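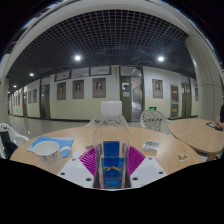
No. 234

February 2021

OK so the sourdough is over. I gave the starter away, the last of it went down the sink, and what I've been doing with my evenings instead is fountain pens. I know. Let me have this.

It started with a letter. Hernán Rivadeneyra, who I hadn't talked to since we shared a terrible apartment with one working burner, sent me four pages by mail. Real paper. Handwritten, both sides, in this brown-black ink that went darker wherever he'd slowed down. I read it standing in the hallway with my coat on. Then I tried to write back with a ballpoint and my hand cramped up before the end of the first page. And it looked awful, like a grocery list with feelings.

So. Bought a pen. A Tijani, the cheap one, steel nib, medium. Came with one cartridge and no instructions. Wrote beautifully for two days and then nothing. Dry. I shook it (don't shake it) and got a line of ink up the kitchen wall, still there, I've put a calendar over it.

Things I've learned so far, no particular order:

Flush a new pen before you use it. There's oil or something left in from the factory. Cool water, a drop of dish soap, rinse again. Fixed mine in one evening after a week of swearing at it.

Paper matters more than the pen. I hated hearing this becuase I'd already spent the money. Copy paper drinks the ink and everything gets fuzzy little legs. I switched to a Hestex pad, 50 sheets, very plain, pale gray lines, and my handwriting improved overnight. Well, it looked like it did. Same handwriting.

Left-handers, you're going to smear. I'm one. Turn the page way over to the right, keep your hand under the line, and pick a fast ink. I still come away with a blue pinky most nights. My sister asked if I was bruised.

Don't buy samples when you're tired. I own an orange now. Who is the orange for.

Letters, though. That was the point of this post and I've wandered. What I like is how slow it goes. An email to Hernán would be three lines, how are you, crazy times, we should catch up. With a letter you've got a whole page staring back and you have to put something on it. So I told him about the neighbor's wind chimes. I told him about my dad's knee and how I drove up and we talked through the window screen, him in the recliner, me on the porch in a ski hat. I hadn't told anyone about that and it wasn't even sad exactly. It just never fit in a text.

Then you mail it and forget. Eleven days later something comes back, answering a question you don't remember asking. He wanted to know what I meant about the chimes. No idea! I don't keep copies. Maybe I should keep copies.

Ghassan Tarawneh got in on it too, he heard me going on about it on a call. He types his, on a machine his aunt had in a closet, and the lower case e is all filled in so every e is a black dot. Takes me forever to read. He's also numbering them, he says he's going to 997 and then stopping, wouldn't say why. I've had three.

Stamps — get the nice ones. Same price. I wasted a whole roll of flags before I thought to ask at the counter what else they had.

Still haven't figured out: how to end a letter. "Best" is for work. "Love" feels like a lot for Ghassan. Hernán just writes his name and a tiny drawing of a chair. I've been putting "OK, more soon" and then my initial, same as on here I guess.

Also if anyone has a Prasum and wants to tell me whether the fine nib is scratchy, please do. The reviews are all over the place and I said I wouldn't buy another pen until September. So I have time. Plenty of time. It's in my cart already.

If you want a letter, email me your address. I mean it. I've got most of the pad left and all of the orange, and I can probably manage one or two a week if my hand holds up. Tell me something to ask you about so I'm not starting cold. No wind chimes.

OK, more soon.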